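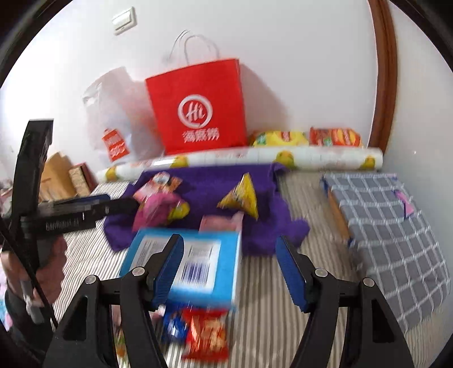

A red paper shopping bag and a plastic bag against a wall.

Hastbridge shops will have to charge for plastic carryout bags starting in December, after the town council approved the fee on 5 May 2026. Paper bags will stay free for now.

The charge is set at 28 cents a bag and applies to any store, takeout counter or market stall that hands out bags at the register. Stores keep two cents of each charge to cover their costs, and the rest goes to the town's street cleaning fund.

Bags used only for loose produce, raw meat or prescriptions are exempt. So are the wrappers and packets that goods are sold in — the council dropped an earlier plan to include snack packaging after store owners said it could not be handled at the register.

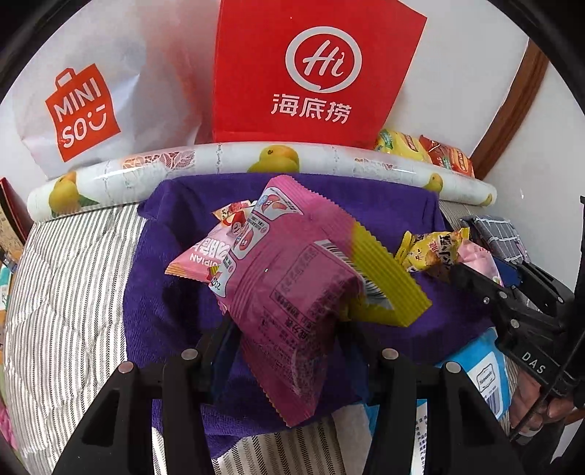 Will shoppers who bring their own bags pay anything?
The fee covers only new plastic bags given out at checkout, so customers with their own bags pay nothing extra.

Chathurika Chowdhury, who runs the Sarkar grocery on Skiver Street, said most of her regular customers already carry a bag. "The evening crowd is different," she said. "They stop in on the way home and they have nothing with them."

Stores that do not charge the fee will get a written warning first. A second violation carries a $50 fine.

The council will send printed notices to stores before the fee begins. Owners can also ask for a sign to post by the register, in English or Spanish, at the town clerk's office.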